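Teaching a cloth fold by hand or by remote: which gives better demos?

Asked by quoll_bench in Learning from Demonstration

I'm trying to get a single arm to fold a cloth napkin in half, corner to corner. I have two ways of recording. One is to put the arm in free-drive and push it through the motion with my hands on the wrist. The other is a leader arm, where I move a small copy and the real one follows. The wrist camera records in both cases.

I've done 40 demonstrations by hand so far and trained on them. The arm goes to the right part of the cloth nearly every time, but it closes above the fabric or it drags the corner sideways and lets go. When I play back the recordings they look fine to me, although my sleeve is in a fair number of them.

Should I throw these out and start over with the leader arm, or is it worth recording more the same way? I'm running Hodero for the recording side, if that matters. My budget is my own spare time, so I'd like to avoid doing 200 of something that was wrong from the start.

3 replies

stendberg_user

Leader arm. Free-drive is fine for pick and place with blocks but I'd never use it for cloth. How many epochs did you train for?

mallee_root

I'd start over, but keep the old recordings in a separate folder. There are two problems with hand guiding on this sort of job.

The first is your sleeve. If your hand or arm shows up in the wrist view during the demo and isn't there when the policy runs, the model has learned from pictures it will never see again. People get away with this when the camera is well forward of where they hold the arm. Check a few recordings from start to finish and see how often you appear.

The second is force. When you push the arm down by hand you feel the table through the fingers and stop on your own. None of that gets written down unless you log torque. The recording only has the position, and a couple of millimetres is the difference between pinching a thin cloth and closing on air. With a leader arm you have to judge the height from what you can see, so what you do depends on much the same information the policy will have. It's slower and you will hate the first evening of it.

Some things that helped me with the same fold:

Drive from the wrist camera view on a monitor, and don't look at the real table. If you can't do the grasp from the picture, the policy probably can't either.

Approach the corner with the fingers open wide, one over the cloth and one over the bare bench, then come down and close.
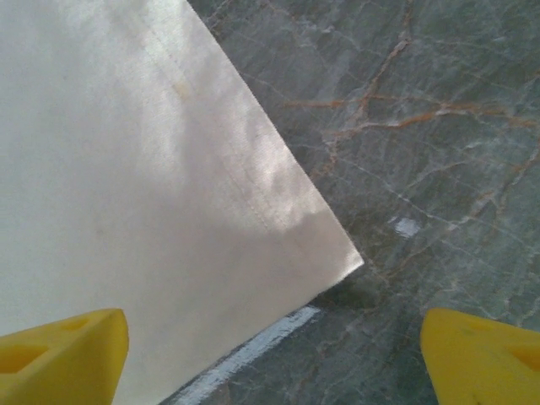
Stop for half a second before closing. It gives you a run of near-identical views all labelled with the same position, and the close command ends up cleaner. Don't stop for much longer or the policy learns to sit there.

Move the cloth between demos. Turn it, shift it, leave a ripple in it now and then. I was too tidy in my first set and the arm only worked when I laid the napkin square.

Watch the light if your bench is polished. Mine is veined stone with a gloss on it, and glare close to a pale cloth edge can be taken for more cloth. I recorded at different times of the day and left the lamp where it was. A matte mat would also do it, but I wanted the arm to work on the bench I have.

Keep the failed grasps where you backed up and tried again. Delete the ones where you gave up. The retries are useful — they're the only place the model sees what to do after a miss.

I'd record 40 new ones this way and train on those alone before deciding whether you need more. If the corner grasp hasn't improved by then, check your camera and joint timestamps. Mine were out by 3 frames for most of April and I blamed the cloth.

quoll_bench

Thanks, this is clear. I went back through the recordings and my sleeve is in more than half, usually right before the close, so that's probably a good part of it. I'll set up the leader arm and put the monitor where I can't see past it. My bench is matte, so glare shouldn't come into it, but I'll check the timestamps first.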